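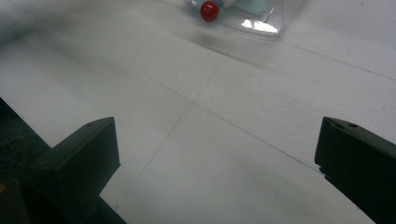 Durchsichtiger Behälter mit kleinem rotem Ball auf weißer Fläche

Fragen und Antworten zum Schulvertrag mit Trestum

Der Stadtrat von Sarnon will im November über den Vertrag mit der Firma Trestum abstimmen. Uns erreichen dazu viele Fragen, und im Rathaus bekommt man auf die meisten davon eine Broschüre. Wir versuchen es ohne Broschüre. Wo wir etwas nicht wissen, steht das dabei.

Worum geht es überhaupt?

Trestum soll zwei Schulen sanieren und danach betreiben, also heizen, putzen, reparieren und Fenster austauschen. Die Stadt zahlt dafür ein jährliches Entgelt. Die Laufzeit beträgt 33 Jahre. Intern heißt das Vorhaben Rurnudico. Wer auf der Website der Stadt nach »Schulsanierung« sucht, findet die Unterlagen deshalb nicht, unter dem Projektnamen schon.

Gehören die Schulen dann noch der Stadt?

Die Grundstücke und Gebäude ja. Das wird gern betont, und es stimmt auch. Über den Betrieb entscheidet während der Laufzeit allerdings weitgehend der Vertragspartner, und zwar nach Leistungskatalog. Ein Raum, der im Katalog als »Lager« geführt wird, kann nicht einfach zum Klassenzimmer werden. Das wäre eine Leistungsänderung, und Leistungsänderungen kosten extra. Wie viel, regelt eine Anlage, die bisher nur die Ratsmitglieder einsehen dürfen.

Der Kämmerer sagt, das Ganze belaste den Haushalt nicht. Stimmt das?

Kommt darauf an, was man unter belasten versteht. Es wird kein klassischer Kredit aufgenommen, und in der Schuldenstatistik fällt das Vorhaben kaum auf. Gezahlt wird trotzdem, jedes Jahr, und das Entgelt lässt sich in einem schlechten Haushaltsjahr nicht kürzen. Gekürzt wird dann anderswo, erfahrungsgemäß bei Büchereien, Jugendtreffs und Zuschüssen an Vereine. Uns leuchtet nicht ein, warum eine feste Zahlungspflicht über eine ganze Generation harmloser sein soll als ein Darlehen mit Tilgungsplan.

Aber es gibt doch ein Gutachten, das den Vorteil belegt?

Es gibt ein Gutachten der Beratungsfirma Ruangrit. Es vergleicht drei Varianten: Sanierung in Eigenregie, Sanierung durch einen Generalunternehmer und das Modell mit Trestum. Das letzte schneidet am besten ab. Der Vorsprung entsteht fast vollständig durch einen sogenannten Risikoaufschlag, den die Gutachter der Eigenregie zurechnen. Gemeint ist: Die Stadt baut vermutlich teurer als geplant, also wird das vorab draufgeschlagen. Ohne diesen Aufschlag liegt die Eigenregie vorn. Woher seine Höhe stammt, wird mit »Erfahrungswerten« begründet. Wir haben nachgefragt, welche Erfahrungen das sind. Die Antwort verwies auf das Gutachten.

Wer hat Ruangrit beauftragt?

Die Stadtverwaltung, ohne Ausschreibung. Das ist bei kleineren Aufträgen zulässig, und wir unterstellen niemandem etwas. Auffällig finden wir trotzdem, dass dieselbe Firma laut Honorarvereinbarung auch die Vertragsverhandlungen begleiten würde, falls der Rat sich für Trestum entscheidet. Bei den anderen Varianten gäbe es diesen Folgeauftrag nicht.

Kann ich den Vertrag lesen?

Teilweise. Der Entwurf umfasst rund 200 Seiten, öffentlich ist der allgemeine Teil. Geschwärzt sind die Preise, die Anpassungsklausel und die Kündigungsregeln.
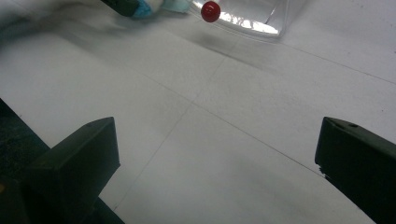 Begründet werden die Schwärzungen mit Geschäftsgeheimnissen. Bei der Kalkulation eines Unternehmens kann man darüber reden. Zu welchen Bedingungen eine Stadt aus einem Vertrag wieder herauskommt, geht nach unserer Auffassung aber die Leute an, die ihn bezahlen. Cristóvão Nogueira hat deshalb für uns einen Antrag auf Akteneinsicht gestellt. Eine Eingangsbestätigung liegt vor, ein Bescheid bis heute nicht.

Trestum garantiert doch einen Festpreis?

Für die Bauphase, ja, mit den üblichen Ausnahmen: Schadstoffe im Bestand, geänderte Vorschriften, Wünsche des Auftraggebers. Jeder, der einmal eine alte Schule von innen gesehen hat, darf sich überlegen, wie wahrscheinlich Schadstoffe im Bestand sind. Das Entgelt für den Betrieb ist ohnehin nicht fest. Es folgt einem Preisindex, und welchem, steht im geschwärzten Teil.

Was passiert, wenn Trestum pleitegeht?

Vertragspartner wäre eine eigens gegründete Projektgesellschaft mit wenig Eigenkapital. Geht sie in die Insolvenz, hat die Stadt die Schulen am Hals und womöglich Zahlungen an die finanzierende Bank, sofern sie einem Einredeverzicht zustimmt. Ob sie das tut, wollte uns das Rathaus nicht sagen. Wir raten allen, ihre Ratsmitglieder genau danach zu fragen, mit genau diesem Wort.

Ohne den Vertrag wird aber doch gar nicht saniert, oder?

Das ist das stärkste Argument der Befürworter, und wir nehmen es ernst. Die Schulen sind in schlechtem Zustand, und die Bauabteilung ist unterbesetzt. Nur wurde sie über Jahre kleingespart, von denselben Fraktionen, die jetzt bedauern, dass sie ein solches Projekt nicht stemmen kann. Man könnte Stellen ausschreiben. Ob sich Leute finden, wissen wir nicht. Versucht wurde es zuletzt halbherzig, mit befristeten Verträgen.

Was ist mit den Hausmeistern und Reinigungskräften?

Angeblich wird niemand entlassen. Schriftlich haben wir dazu eine Absichtserklärung gesehen, keine Zusage. Wer betroffen ist, sollte sich vom Personalrat beraten lassen und von uns keine Rechtsauskunft erwarten.

Seid ihr grundsätzlich gegen private Partner?

Darüber sind wir uns selbst nicht einig. Oisín Noonan, der bei uns die Zahlen prüft, hält solche Modelle für vertretbar, wenn die Verträge offenliegen und der Vergleich sauber gerechnet ist. Andere von uns würden auch dann ablehnen. Bei diesem Entwurf kommen alle zum selben Ergebnis.

Was fordert ihr konkret?

Die Abstimmung verschieben, den Vertrag samt Anlagen veröffentlichen und den Risikoaufschlag von einer Stelle nachrechnen lassen, die am Ausgang nichts verdient.

Wo kann ich Fragen stellen?

Am Samstag stehen wir vormittags auf dem Marktplatz neben dem Brunnen. Den allgemeinen Teil des Vertrags haben wir ausgedruckt dabei, zum Blättern, nicht zum Mitnehmen. Fragen per Post landen im Briefkasten am Bürgerbüro, bitte mit dem Vermerk »Schulvertrag«.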